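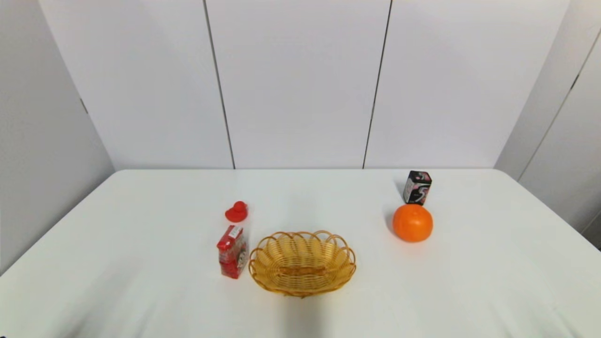
Departamento de Conservação Preventiva – Acervo Têxtil

Revisão do procedimento de acondicionamento de têxteis planos

Entra em vigor em fevereiro a nova versão do procedimento de acondicionamento de têxteis planos, que substitui o texto em uso desde a mudança para o edifício Bandis. A revisão foi redigida por Ntombi Ngubane e Kamran Pakzad e aplica-se às peças sem montagem rígida: toalhas, panos de altar, amostras de tecelagem e fragmentos. Trajes e acessórios continuam regidos pelo procedimento próprio, sem alteração.

A principal mudança diz respeito às dobras. A versão anterior admitia a dobra simples com enchimento de papel de seda em qualquer peça que excedesse a largura da gaveta. Passa a ser obrigatório o enrolamento sempre que a peça não tenha bordado em relevo, aplicações metálicas ou camadas com tensões diferentes. A dobra fica reservada a esses casos e deve ser registrada na ficha, com a posição de cada vinco e a data da última redistribuição.

Os tubos de enrolamento são de cartão livre de ácido, com diâmetro mínimo de 11 cm. Tubos de cartão comum só podem ser usados com barreira de filme de poliéster e uma camada externa de papel neutro. O tecido enrola-se no sentido da urdidura, com o direito para fora quando houver pelo ou bordado plano, e intercalado com papel de seda sem reserva alcalina no caso de seda e lã. O algodão e o linho admitem papel com reserva alcalina. O tubo deve ultrapassar a peça nas duas extremidades e ficar suspenso pelas pontas; não se apoia o rolo sobre o próprio tecido.

A proposta de Gert Mtshali de padronizar as fitas de amarração foi aceita. Usa-se cadarço de algodão cru, previamente lavado, com 3 cm de largura, atado sem pressão sobre o invólucro externo. Ficam excluídos os elásticos, o velcro e as fitas adesivas de qualquer tipo – inclusive as vendidas como removíveis.

Quanto à limpeza prévia, mantém-se a aspiração em baixa sucção através de tela. O limite de potência do aspirador deixa de constar do texto, pois a leitura do aparelho não corresponde à sucção efetiva no bocal. A regulagem passa a ser feita com manômetro antes de cada sessão, e o valor obtido é anotado na ficha.

A transferência das peças dobradas será feita por etapas. A primeira abrange quase 300 itens da coleção Gukero, em sua maioria linho adamascado, e será coordenada por Dineo Mnguni. A coleção Dultimberg, com 200 amostras de seda em cadernos encadernados, fica fora do plano até que se decida se os cadernos serão mantidos íntegros. Sibusiso Adams prepara um parecer sobre as encadernações, cujas colas de origem animal exigem exame separado.

Para as peças em trânsito entre a reserva e a sala de estudo, a etiqueta provisória de papel deixa de ser aceita. O número de inventário deve constar em fita de algodão, escrito com tinta pigmentada estável e preso ao invólucro, nunca diretamente ao têxtil. As etiquetas já costuradas às peças permanecem onde estão, salvo indicação de dano.

As fichas no modelo antigo podem ser concluídas no mesmo formato se o tratamento já estiver em curso. O modelo novo encontra-se na pasta Oksanen do servidor, junto com a tabela de compatibilidade entre fibras e papéis. Dúvidas sobre a tabela devem ser encaminhadas a Kamran Pakzad; pedidos de tubos e cadarço, a Gert Mtshali.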